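Subject: Re: [smallbookshops] Moving a shop, what order did you do things in?
From: Lalit Kandpal
Date: 17th December

On the list, Kuldeep Maurya wrote:

> We have signed for a new unit and have to be out of the old one by the end of
> next month. The new place is smaller in floor area but the walls are higher.
> I have never moved a shop before, only opened one. Three questions for anyone
> who has done it.
>
> 1. Do you pack by shelf or by subject? My helper says subject, I say shelf.
> 2. Did you close for the whole move or keep a few tables going?
> 3. Is it worth keeping old shelving if it doesn't fit the new walls properly?
>
> Also, any opinion on floors would be welcome. Ours is bare at the moment and
> the landlord will pay for paint but nothing else.
>
> Kuldeep

Kuldeep,

We moved to the Drikovbridge shop in November, so I can still remember most of it. Our old place was on two levels with a bad staircase. The new one is 468 square feet, all on the ground floor, with a stock room at the back that I am not counting in that. It's secondhand, mostly paperbacks, with some local history and a wall of cookbooks that sells better than anything else we have.

I'll take your questions in order.

Pack by shelf. We started by subject and gave up on the first afternoon. The trouble is that a subject never ends where a box ends, so you finish with a half box of poetry and put gardening on top of it, and then the label is wrong. With shelves you write the bay number and the shelf number on the box and you are done. Top shelf is 1, count down. If a shelf takes two boxes, write A and B. When you get to the other end the person unpacking doesn't need to know anything about books.

Number the bays on paper first, with a sketch of the walls. Then tape a number to each bay. We used the cheap masking tape and it took some varnish off two of the older bays when it came away, so use painter's tape.

Boxes: get small ones. We had a load of big ones free from the grocery store and they were no use for hardbacks. A box you can't lift with a straight back will get left until last, and then there will be a row of them on the sidewalk at the end of the day. Wine boxes with the dividers out were the best we had. Paperbacks go in spine down, two layers, with a sheet of cardboard between.

On closing. We closed for 7 days, and I would have been happier with a couple more. The plan was to keep two tables going out front of the old place with a box of change and an honor sheet. It rained on the first morning and we took them in. After that I didn't bother. What did work was telling regulars early and taking orders by phone during the closure. We didn't take many, but the people who called were the people I didn't want to lose.

If you sell online, switch that off before you pack the first box. I forgot. We use Dendik for the listings and it has a vacation setting, but you have to turn it on for each sales channel, and I had only done one. Two orders came in for books that were at the bottom of a stack in the van. One customer waited and the other wanted a refund, fair enough.

On shelving. It depends what you have. Ours was a mix. Prillow made the main run for us years ago and those are solid, so they came along, all 30 bays. They stood fine against the long wall. The short wall had a pipe box in the corner, so the last bay there had to have a notch cut out of its back panel. That took one evening with a handsaw. The odd bays that had been bought here and there over the years went to a school and a thrift store, and I don't miss them.

Higher walls are a mixed blessing. You can go up, but customers can't reach it and will try anyway. We put overstock on the top and a library step at each end. Fix everything to the wall, even the low ones. Ask the landlord in writing before you drill. Awasthi, who own our building, were fine about it but wanted to know which wall and how deep, and it took them a while to answer. I would send that letter this week if I were you.

Aisles: measure the gap with somebody crouching at the bottom shelf and somebody else trying to get past. I had drawn ours too tight on paper and we lost one island bay over it. It is now in the stock room holding bags and receipt rolls. A stroller has to be able to turn round at the end as well – I only thought of that when a mother had to back hers out past the counter.

Floors. If the landlord is paying for paint then take the paint. I would go light. The old shop had a dark brown floor and the bottom two shelves might as well have been in a cupboard. With a light floor you get some of the light back on the low spines, and we moved fewer lamps over than I had expected to. It does show scuffs near the door, and you will be mopping more often. Put down a proper mat, bigger than looks sensible. Leave the paint longer than the can says before you stand loaded bays on it. Ours marked under two of the feet where we were in a hurry.
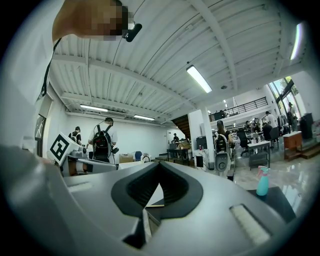 Drikovbridge, with the light floor.

A few other things, in no order.

Change the address on the card machine before you move, as well as with the bank. They are separate and one doesn't tell the other. Our receipts had the old address on them for 20 days.

Keep the phone number if you can. Put a notice in the old window with a map, and ask the new tenant or the landlord if it can stay up a while. Ours stayed up until the painters came.

Use the move to weed. I set a rule that anything priced more than three years ago went in the dollar box unless I could say why not. I broke the rule a lot with the local history, but it still cleared a good deal of dead stock, and those were boxes we didn't have to carry twice. Check that your insurance covers stock in transit, too. Ours covered the old address and the new one and nothing in between, so I had to add it for a small extra charge.

Last, unpack the counter and the till first, then the bays nearest the door. We did the back wall first and couldn't open until nearly everything was done. If the front had been ready we could have let people in two days sooner with the rest roped off.

If you want the bay sketch and the label sheet, write to me off list and I'll send them. They are only a spreadsheet and a drawing but they might save you an hour. And if anyone here has found a good way to move a spinner rack without taking it apart, I would like to hear it. Ours still wobbles.

Lalit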